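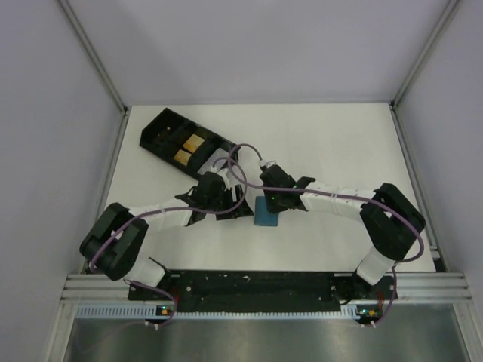 ## May, bench notes, mid-afternoon

Finally got a decent stretch with the divided tray, so I'm writing this while it's all fresh and before somebody wants the work surface for something else. The tray is the black one with the raised walls, and I've taken to setting it down on a diagonal in the upper left of the floor. I started doing that by accident, I'll admit, and then found I liked it there — it leaves the middle open for the blue block and I stop knocking my knuckles on the tray wall every time I reach in.

The two golden-yellow pads are in their compartments near the middle of the tray, one above the other. They are the ones from the Pindale box. I had a long think about whether to put them side by side, and I may still try it, but for now this is how I'd like everyone to leave them. If you do take them out, please put the larger one back in the upper spot. The smaller one will go there too, but it wanders about in the compartment, and then the next person's notes don't match mine and we spend a happy half hour arguing over nothing.

## The blue block

I'm very fond of the blue block. It stands up nicely on its own on the white floor, and the color shows up so well against it that I've given up on the paler pieces altogether (they're in the drawer under the Oradlow catalogs, if anyone misses them). Standing it upright does take a little patience. Set it down gently, let go, and don't lean on the bench while you're doing it!

I've been asked whether we ought to mark its spot on the floor with tape. I'd rather we didn't. The Neltorwood tape we used last winter left a gray line that took me most of a morning to get off, and the floor has been such a pleasure to work on ever since. A pencil dot is plenty, and it wipes away with a damp cloth.

## Walls and floor

The pale lavender-gray on the walls has grown on me. I was against it when we picked it, as some of you will remember, and wanted plain white all the way around. But with a white floor and white walls I could never tell where one stopped and the other started, and by late afternoon my eyes were tired. The paint is from Zakharchenko and there's half a can left on the bottom shelf, lid taped down, for touch-ups. Give it a good long stir.

## Odds and ends

- Running total of placements in the block log is 1,026, of which 134 are from this month. Please keep writing them in the same column — I found 28 of them in the margin and had to copy them over by hand.
- Page 39 of the log has a coffee ring on it. Mine, sorry. The numbers under it are still readable.
- Dust collects in the corners of the tray compartments. A soft dry brush works better than the cloth, which only pushes it along the dividers.
- We could do with a second blue block the same size, in case this one rolls off behind the cabinets like the green one did.

Next time I want to try the tray turned square to the wall and see whether the pads are any easier to get at. I'll leave the block where it is while I do that, and change only the one thing.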